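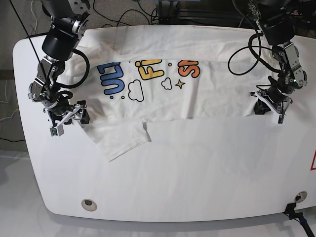
PRESS RELEASE | HOME & LAUNDRY

Geum opens T-shirt folding mornings in Drirkside

I fold a lot of shirts, and I'm so happy to say our folding mornings start in May! Bring a white tee with a print, smooth out the wrinkles on a big table
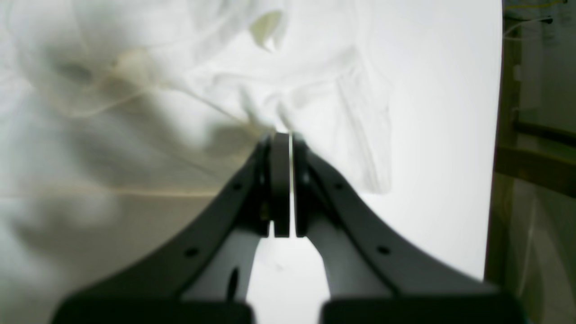
and keep going until the sleeves tuck in flat. We have 29 spots – 13 are for folks from Pruterside.
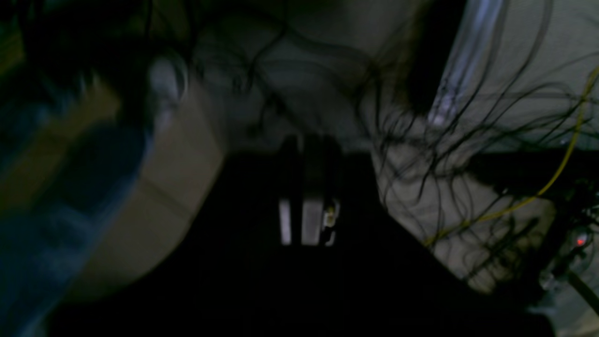 When do the doors open?
Doors open at 9 in the morning, and each session runs two hours.

Sign up at the Bekeck front desk. I can't wait to fold with you!

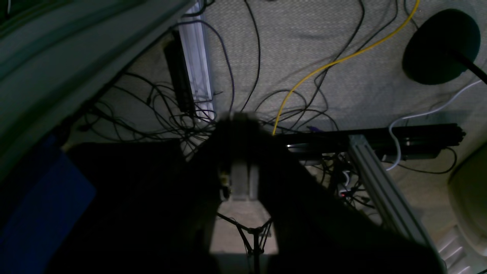 Cables and a power strip on the carpet.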